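Filmstiftung Mavent trauert um Andor Lakatos

Breritz, 24. Januar 2020. Die Filmstiftung Mavent nimmt Abschied von ihrem langjährigen künstlerischen Leiter, dem Schauspieler und Regisseur Andor Lakatos. Er verstarb nach längerer Krankheit im Kreise seiner Familie in Breritz. Stiftungsrat und Geschäftsführung sprechen den Angehörigen ihr tief empfundenes Beileid aus.

Andor Lakatos gehörte über Jahrzehnte zu den prägenden Darstellern des Autorenkinos. Einem breiten Publikum wurde er durch die Titelrolle in der Familienchronik »Takács« bekannt, die in 16 Ländern in die Kinos kam und bis heute regelmäßig in Retrospektiven gezeigt wird. Seine Verkörperung des schweigsamen Brückenbauers, der nach dem Verlust seines Hofes in die Stadt zieht, galt bereits zur Premiere als außergewöhnliche schauspielerische Leistung. Es folgten Arbeiten für Kino, Fernsehen und Hörspiel sowie zahlreiche Engagements an deutschsprachigen Bühnen.

Mit dem Drama »Panivside« wechselte Lakatos erstmals hinter die Kamera. Der Film wurde mit kleinem Ensemble und überwiegend an Originalschauplätzen gedreht und begründete die enge Zusammenarbeit mit der Kamerafrau Mpho Mtshali, mit der er auch alle späteren Regiearbeiten realisierte.
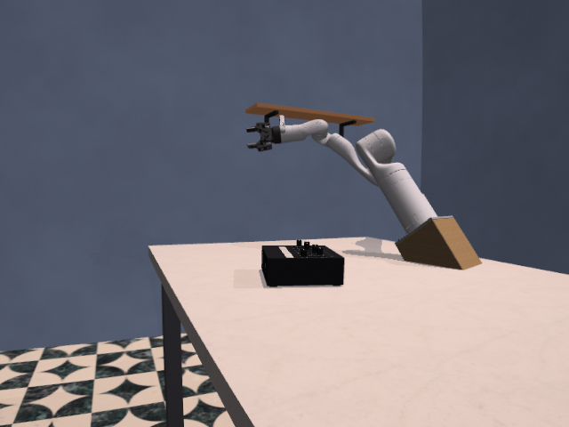 Weißer Roboterarm auf Holzsockel, Computergrafik

Mpho Mtshali würdigte den Verstorbenen mit den Worten: »Andor hat jeden Drehtag mit einem Rundgang begonnen und jedes Mitglied des Teams mit Namen begrüßt. Er konnte eine Szene verwerfen, an der wir eine Woche gearbeitet hatten, und am nächsten Morgen eine bessere mitbringen. Ich verliere einen Freund und den genauesten Zuschauer, den meine Bilder je hatten.«

Die künstlerische Leitung der Filmstiftung übernahm Lakatos auf Bitten des damaligen Stiftungsrates. In seine Amtszeit fallen die Einrichtung des Stipendienprogramms für Drehbuch und Regie, aus dem bislang 274 Stipendiatinnen und Stipendiaten hervorgegangen sind, sowie die Wiedereröffnung des Stiftungskinos mit 465 Plätzen. Die Auswahlgespräche führte er bis zuletzt persönlich. Auch nach Beginn seiner Erkrankung nahm er an den Sitzungen der Jury teil und verfasste zu den eingereichten Stoffen ausführliche schriftliche Stellungnahmen.

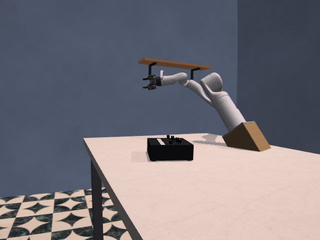 Besonderes Augenmerk galt dem Archiv der Stiftung. Auf seine Initiative wurden die Bestände an Drehbüchern, Szenenfotografien und Korrespondenzen neu erschlossen; der Katalog umfasst inzwischen 4000 Einträge und steht Forschenden nach Anmeldung offen. Den eigenen Vorlass, darunter die Arbeitsfassungen zu »Panivside« und das handschriftlich kommentierte Rollenbuch zu »Takács«, hat Andor Lakatos der Stiftung bereits zu Lebzeiten übereignet. Die Aufarbeitung dieser Unterlagen wird fortgesetzt.

Seit Bekanntwerden der Todesnachricht haben die Stiftung zahlreiche Beileidsbekundungen von Weggefährten, Bühnen und Filmschaffenden aus dem In- und Ausland erreicht. Im Foyer des Stiftungskinos liegt während der Öffnungszeiten ein Kondolenzbuch aus. Schriftliche Beileidsbekundungen werden gesammelt an die Familie weitergeleitet.

Die Beisetzung findet auf Wunsch der Angehörigen im engsten Kreis statt. Eine öffentliche Gedenkveranstaltung ist für März im Stiftungskino vorgesehen. Gezeigt wird »Takács« in der restaurierten Fassung, die Einführung übernimmt Mpho Mtshali. Der genaue Termin sowie Hinweise zur Platzreservierung werden gesondert bekannt gegeben. Die Familie bittet darum, von Interviewanfragen abzusehen.

Über die Filmstiftung Mavent
Die Filmstiftung Mavent mit Sitz in Breritz fördert den filmischen Nachwuchs, unterhält ein Kino und ein öffentlich zugängliches Archiv. Über die Nachfolge in der künstlerischen Leitung entscheidet der Stiftungsrat zu einem späteren Zeitpunkt.

Pressekontakt
Filmstiftung Mavent, Presse- und Öffentlichkeitsarbeit, Breritz
Abdruck honorarfrei, Belegexemplar erbeten.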